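Robot Systems in Service – Unit 7 handout
Fault case: false clearance in a two-arm simulation
Grevham, June 2024

Read before the lab session. Bring your own copy of the fault log.

1. Background

The Guramlow cell is a simulated workspace used for testing motion plans before they go near hardware. It holds a mobile base with two arms, a gripper on each, and a set of fixed panels and walls. The planner is the Colteck package used in Unit 5. Plans are checked for collisions in simulation and then released to the real cell.

In April a batch of 1,872 plans was run overnight. All were reported as clear. On replay, 18 of them put a gripper closer to a fixed surface than the 40 mm stop distance allows. None had been released to hardware. The fault was found by a person looking at the replay, and no alarm was raised.

2. What the checker compares

Each object in the cell has two shapes. The visual shape is what the renderer draws. The collision shape is a simpler solid that the checker uses to measure distance. The two are stored separately and can be moved separately. If one is edited and the other is left alone, the display and the checker will disagree, and neither will report an error.

Shadows in the replay are worked out from the visual shapes only. They are a useful hint that an arm is near a surface, but they say nothing about what the checker has measured.
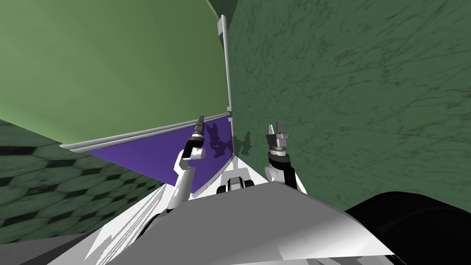
Curved surfaces need extra care. The checker cannot use a hollow curved shell directly, so it is split into convex pieces. If the split is too coarse, the pieces fill space that should be free, or leave gaps where the shell should be solid. The first case gives false alarms. The second gives false clearance, the more serious of the two.

3. Cause

Two errors were present together.

(a) A panel had been moved in the visual model. Its collision shape stayed at the old position.
(b) The gripper was missing from the list of links to be checked. The list had been copied from an older arm model in which the gripper was part of the wrist.

Error (b) hid error (a). Distances were measured from the wrist, and the wrist was always far enough away.

The log does contain a trace of the fault. Unchecked links are written with status code 255, which the report script treated as "no contact". Grgić's note on status codes (reading list, item 4) covers this – read it before attempting question 2.

4. Corrective action

Status 255 now stops the run. The link list is built from the robot model at start-up and is no longer edited by hand. Before each batch, a test plan drives each gripper into a known surface, and the batch starts only if the checker reports contact for both.

5. Questions for the lab

1. Would the new test plan have caught error (a) on its own? State your assumptions.
2. Find the first line in the log where the fault could have been detected.
3. The stop distance is measured between collision shapes. Explain what happens to the true margin if a gripper's collision shape is smaller than its visual shape.

Written answers to 1 and 3 go in the unit folder. Question 2 will be marked at the bench.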